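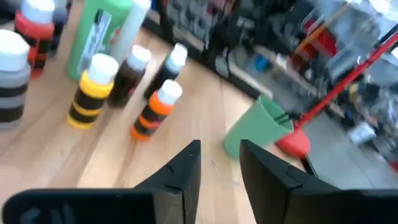
Bottles and cup at the gripper, Turncombe bench

Job descriptions after moving bench sorting to arms?

fixture_dept
We pack small bottles and cups into kits at our Turncombe site. Management wants a two-arm cell on one bench, running Tromix for scheduling. The packers would become "cell attendants" at the same pay grade. The draft says an attendant clears faults and restocks, and no more. It leaves out teaching new items, which took 30 hours per person in the trial – all of it on top of normal quota. Has anyone got this written into the role?

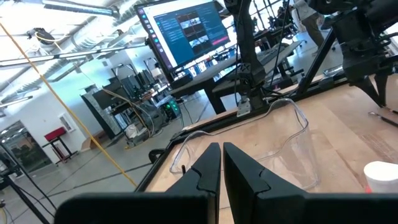

lineside_k
Get the teaching hours in writing before the cell goes live. At Esteban we waited until November and by then it was treated as goodwill. Our wording: "Attendants are released from quota while recording or correcting a task." Also ask who signs off a restart. If the attendant does, it belongs in the grade review.

mwr200
depends on your contract. ours just said "other duties"

odd_shift
Agree on the restart point. Log your interventions too. An arm holding a cup counts as running in our reports, even if a person is waiting to re-stage the bottles. We logged 200 stops over two weeks and used that to keep the second attendant. The work is lighter on the wrists – but you stand and watch far more, so ask for rotation. 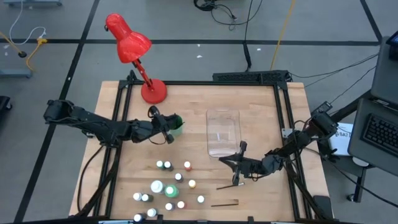

Related threads
Quota relief during Tromix training
Tramer shift rotation template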